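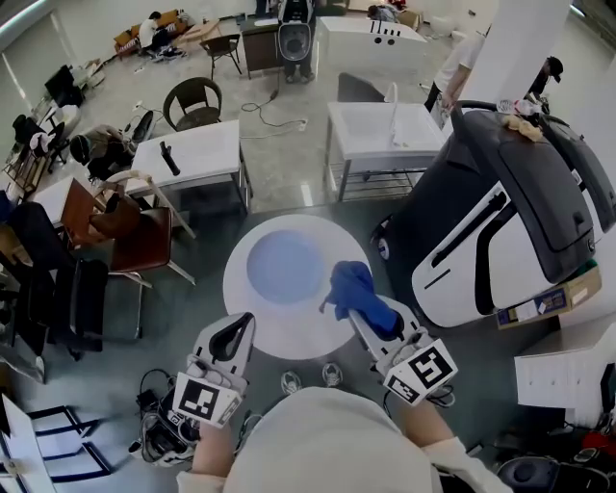 According to Yvonne Blackburn, whose reply to our first draft we quote with her permission, the handheld kit "is sold as a shortcut, and the hard part is still on the other side of it." We share most of that view. This section looks at what the Gosling kit from Troniser is claimed to do, and at how much of the claim we could check.

4.2 Handheld collection with the Gosling kit

Figure 3. A handheld gripper in each hand, the right one closed on a blue cloth. Square markers are fixed to both grippers.

The product sheet makes two claims. The first is that a new operator can record usable two-handed demonstrations after 10 minutes of practice. The second is that those demonstrations carry over to a robot arm "without further tuning." The sheet gives no test for either one, and it does not say what counts as usable. Our questions to the seller on this point were answered with a link to the same sheet.

We had eight operators work with cloth, a material the sheet names as a strength. Most of them did pick up the grip quickly, and on the first claim we have little to complain about. Tracking was a different matter. The software depends on seeing the square markers, and folding brings the hands together and turns them, so one marker easily hides behind the other gripper or behind the fabric. The Gosling software fills such gaps by smoothing. It does this silently — the exported file has no flag for an estimated pose — and we found the filled stretches only by going back through the video.

The second claim we could test only in part. Policies trained on our recordings were run on the arm at the Undton site, where they did well on a cloth laid flat and poorly on a crumpled one. Troniser's own demo, as far as we can tell, starts from a flat cloth every time. The competing Grolero kit does mark its estimated poses, although its grippers are heavier and almost all of our operators disliked them.

Prices and software versions are those of November 2, 2024. An update sent to us later is said to add the missing flag, but we have not tried it and it plays no part in the results in Section 5.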